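Ollach Standing Desk Review: Eight Months of Going Up and Down

I bought the Ollach in April because my back had begun making a noise. It was a small noise, like someone stepping on a cracker in another room, but it happened every time I got up from my chair, and my spouse had started answering it.

So, a standing desk. I had resisted for years on the grounds that people who own standing desks tell you about them. I am now going to tell you about mine for several screens.

What you get

The Ollach costs $749 for the version with the larger top. There is a smaller one at $497, and if you use a laptop and a cup and have no other possessions, get that one. I have a monitor, a printer I hate, and a tray of pens I believe in, so I went large.

It comes in 2 boxes. They do not necessarily come on the same day. Mine arrived nine days apart, the legs first, and for that stretch I owned a very expensive pair of legs that lived in the hallway and got everyone in the shin. When I called to ask where the top was, a pleasant person told me it was in Gollville. I asked if it was expected to leave Gollville. She said she would make a note.

Putting it together

The instructions say 40 minutes. I took most of an afternoon, though I should admit that part of it went to putting the crossbar on upside down, admiring it, and taking it off again. The drawings are good. The words next to the drawings are less good. Step 6 tells you to "fasten with confidence," and I did, and then step 9 asks you to loosen everything you fastened in step 6.

You will need a real screwdriver. The one in the bag is about the length of a lipstick and made my palm hurt for two days. You will also need a second person for flipping the desk onto its feet. The manual shows two smiling people doing this. We did not smile, but we got it over without hitting the lamp.

The bolts all fit and every hole was where it should be. I've built enough flat-pack furniture to know how rare that is, and I gave the thing a little pat.

The motor

Smooth, and quieter than I feared. It sounds like a garage door three houses down. The cat left the room the first four or five times and now rides it.

From my sitting height to my standing height takes long enough to take one sip of coffee, which has become a habit I can't seem to shake. There are memory buttons, and they remember. I set one for sitting, one for standing, and one for the height at which the desk clears the windowsill so I can get at the outlet. I use the third one more than the second. Draw your own conclusions about my back.

It is supposed to stop when it bumps into something. I tested this with a cardboard box (stopped, gave up an inch) and then, by accident, with the arm of my chair (stopped, eventually, after a discussion). I would not test it with anything you're fond of.

Wobble

Every review of a standing desk has a wobble section and I read all of them before buying, so here is mine. At sitting height there is none. At standing height, if you type like a normal person, the monitor shivers a bit. If you type the way I type when answering emails from the insurance company, it sways like a palm tree on a calendar. Side to side it's fine; front to back is where you feel it. I'm on carpet, and a friend who has the same desk on a hard floor says hers is steadier, so maybe it's the carpet.

For comparison, I tried the Troncoso at a showroom before I ordered. It costs more and is firmer, the kind of desk you could carve a turkey on. It also has a black steel foot that sticks out so far in front that I kicked it twice while the salesman was telling me how well thought out it was.

The surface

I chose the pale one. I regret this the way you regret a white couch. It shows coffee rings, pencil, and the outline of my forearms in July. It cleans up with a damp cloth, but you do have to be a person who owns a damp cloth and knows where it is. The edge is nicely rounded, and my wrists have no complaints. 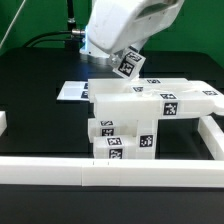

Cables, the eternal enemy

The cable tray underneath is an insult. It's a strip of bent wire that would comfortably hold a phone charger and a moral lesson. I replaced it with a Keltero fabric sling, which hangs under the back edge like a hammock and swallows the power strip, the monitor brick, and the eleven feet of cord that come with the printer for reasons known only to the printer.

Whatever you do, run the desk all the way up before you decide your cords are long enough. I did not. I pressed the button, the desk rose in its stately fashion, and the speaker that was plugged into the wall stayed loyal to the wall. It still works, with a dent.

How much do I stand?

The box claims the motor is good for 2,000 trips up and down. At my present rate it will outlive me and possibly the house. I was very upright in the first month. I stood through meetings and bought a squishy mat. By June I was standing for an hour after lunch, and these days I stand when I'm on the phone or when I'm annoyed, so it comes out to most mornings.

The cracker noise is gone, though. I'd like to credit the desk, but I also got a better pillow at the same time, and I failed to run a proper trial.

Complaints, in no order

The display on the control pad is bright enough to read by at 11 p.m. I put a piece of tape over it. The left rear foot needed leveling again after a couple of months. The drawer they sell as an extra is shallow to the point of being a suggestion, and it knocks my knees at my sitting height, so I sent it back. They refunded it without any fuss, apart from asking me to rate the drawer.

Would I buy it again

Yes, at the sale price, in the darker color, and I'd budget for the Keltero sling from day one. If you're tall, or if you type angry, go try the Troncoso and mind your toes. Four out of five. The cat gives it five, mainly for the view.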